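Startseite | Kurse | Skripte | Übungen | Kontakt

Wahrnehmung und Greifplanung, Handout 3: Vom Pixel zur Greifpose

So, jetzt wird es etwas praktischer. Letztes Mal hatten wir die Hand-Auge-Kalibrierung, und wer Übung 16 gerechnet hat, weiß schon, wie schnell sich ein kleiner Winkelfehler bis zur Fingerspitze aufschaukelt. Ich habe mich da selbst schon einen Nachmittag lang vertan (Matrix in der falschen Richtung multipliziert, der Klassiker!).

Unser Planer Iven bekommt pro Objekt eine Maske und eine Tiefenkarte. Daraus schätzt er Schwerpunkt und Hauptachse, und erst dann wird entschieden, welcher Arm greift. Schaut euch die Kostenfunktion im Skript an - der Term für den Armwechsel ist absichtlich teuer.

Achtung bei glänzenden Flächen: Spiegelt sich die Deckenlampe, liefert die Tiefe dort gern Unsinn. Also erst maskieren, dann glätten, bitte nicht umgekehrt.

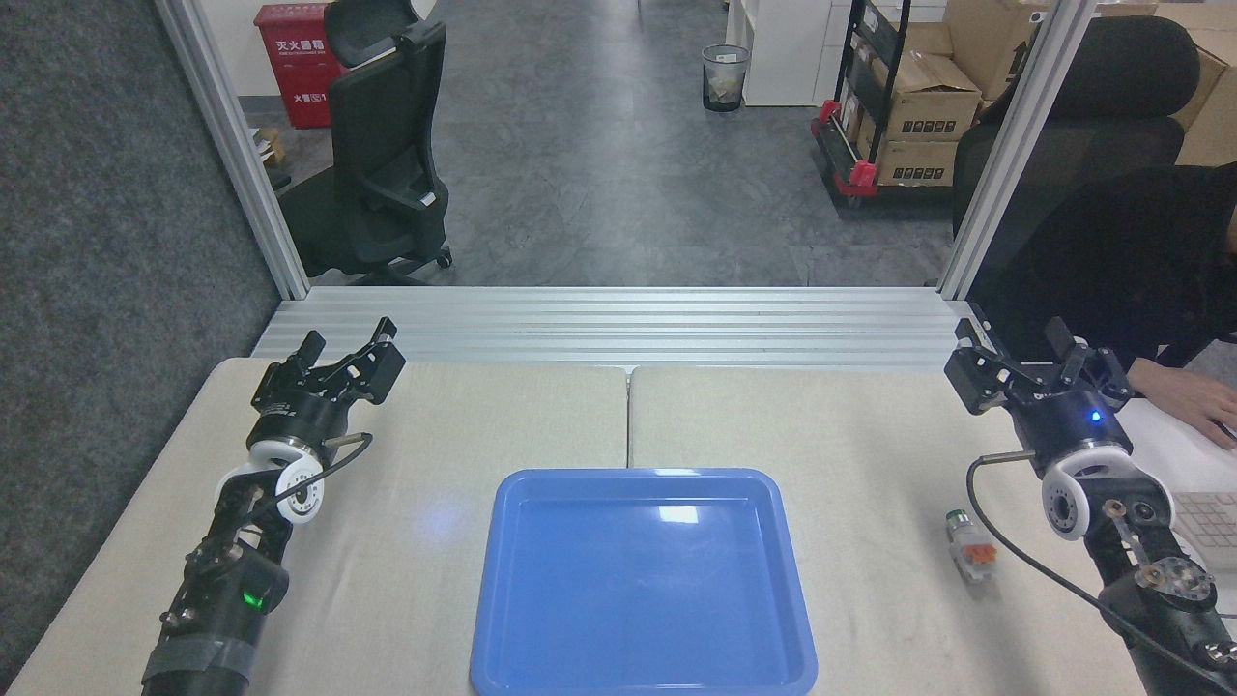
Text und Übungen: Joelle Dabbas, 2. April 2023

Blaue Schale in der Mitte, der kleine Zylinder liegt rechts davon auf dem Tuch, also nimmt Iven den rechten Arm. Die Öffnungsrichtung der Finger legt ihr quer zur Zylinderachse. Rechnet das für die nächste Übung einmal von Hand durch und vergleicht mit der Ausgabe des Planers. Fragen gern an mich oder an Szu-yu Chow.

Kontakt: Joelle Dabbas, Raum 471 | © Kursteam Iven | Nach oben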